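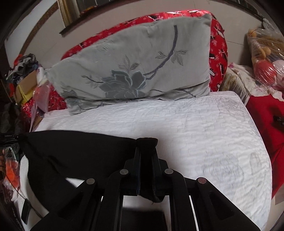 Photo: Ernő Erdős

Kemeys Cotton Bedspread, White

The Kemeys is a plain woven cotton bedspread from Tovero. It is sold flat, without filling, and is meant as a top layer over a sheet and blanket or on its own in summer. White is the only color we stock at present. A gray was offered until last October and may come back.

Details
Fabric: 100% cotton, preshrunk
Weight: 200 gsm
Hem: double-turned, 2 inches, mitered at the corners
Sizes: Twin, Full, Queen, King
Pillow covers: sold separately
Care: machine wash warm, tumble dry low

Sizing
The spread is cut to hang to just above the floor on a standard frame with a mattress up to 14 inches deep. If your mattress is deeper, or you use a topper, order one size up. The Twin fits most daybeds but will pool a little at the open side. We do not cut to custom sizes. Hemming can be arranged at our Tulesbridge shop for $19 per side, and takes a week.

Washing
Wash before first use. The cloth comes from the mill with a light finish on it and feels stiff out of the bag. Most of that goes after one wash and the rest after the second or third. Do not use fabric softener. Chlorine bleach will weaken the hem thread, so use an oxygen bleach for stains. A King needs a large-capacity machine. In a small one it balls up and the middle does not rinse properly.

Iron damp if you want it smooth. Left alone it dries with a slight crinkle.

Wear
Dark clothes and bags can leave dye on white cotton, new denim especially. Treat marks early with cold water and plain soap. Zippers and Velcro will pull threads. If a thread is pulled, work it back with a blunt needle and do not cut it. Tovero guarantees the seams and hem for two years. Snags and stains are not covered.

How it compares
The Arier is the heavier of the two Tovero spreads, with a waffle weave and a fringe on three sides. It is warmer and takes longer to dry. The Kemeys folds smaller, and six of them fit on a standard linen shelf, so guesthouses tend to order it. For those orders there is a discount on six or more of the same size.

Shipping and returns
In-stock sizes ship in two business days. Unwashed spreads can be returned within 30 days in the original bag. Once washed, we can only take them back for a fault. King is on back order and should be in by the end of the month.

Page updated July 2021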